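Search this notebook Go Advanced search

Bench notebook, Sarnemley repair room
09/03/2019

Long one today, and I want to get it down before I forget which screws went where. The little toaster oven from the Nestville box finally got its turn on the bench. Ticket 1258, if anybody goes looking. The note taped to it just said "burns one side, smells", which describes most of the toaster ovens I've ever met, mine at home included.

Crumbs first. I took the rack off its arms, tipped the whole oven on its back and tapped it over newspaper, and out came what I'd guess was a year of breakfasts plus one raisin. Then warm water with washing-up liquid on a cloth (wrung right out, Damián, I know you read these!) and round the inside walls a bit at a time, keeping well away from the ends of the rods. The back panel took the longest. Bicarb paste, left on for 30 minutes while I had my soup, then wiped off and wiped again, and again, because bicarb dries white and you think you've got it all and then the light changes.

The rods I left alone apart from a soft dry brush poked through the wire guards. Aušra swears by an old make-up brush for this and I have to admit it gets into the gaps better than the paintbrush in the drawer. I've put make-up brush on the shopping list. Resistance across the top pair and bottom pair matched as near as my meter can tell, so I don't believe there's a weak element at all. I think the burning was the rack sitting crooked, with the toast closer to the rods on one side.

So the rest of the afternoon went on the rack and the door, and I enjoyed that part a lot more than the scrubbing. The rack hangs on a thin linkage arm each side, so it comes forward to meet you when you drop the door. Lovely idea when it's straight. The left arm had a bend in it, only slight, but enough to make the rack come out at a slant and catch on the way back. I straightened it in the soft-jaw vice, put it back, still caught. Took it out, bent it a hair further, put it back, and it ran. Very pleased with myself. I opened and shut that door far more times than the job needed.
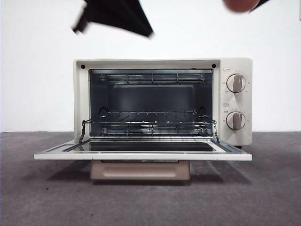

Iraís reckons the arms want a check after the first proper heating, as the one from Stundgate went straight back to its old bend as soon as it had been hot, and had to be done all over again in June. Fair point, and I hadn't thought of it. I'll run it empty at full heat with the window open, let it cool with the door shut, and try the slide again before the lid goes on the job.

Still to do:

- empty run, as above
- toast test, 2 slices side by side, same loaf, and compare the colour
- cream casing wants a going-over, but no scouring pad on it please, it'll dull
- door glass, inside face, one more wipe
- write out the ticket for Tonantzin

I've charged 50 pence to the tin for the bicarb, which was the last of the tub.

Comments

Damián Chávez
Wrung out, good. Did you do the hinge ends as well? Crumbs pack in there and the door stops dropping flat.

Crisóforo Quintero
The make-up brush is mine and I would like it back in the blue tin when you've finished with it.

Aušra Rozīte
Use the cheap white loaf for the toast test. Seeded browns all over the place and you'll be chasing a fault that isn't there.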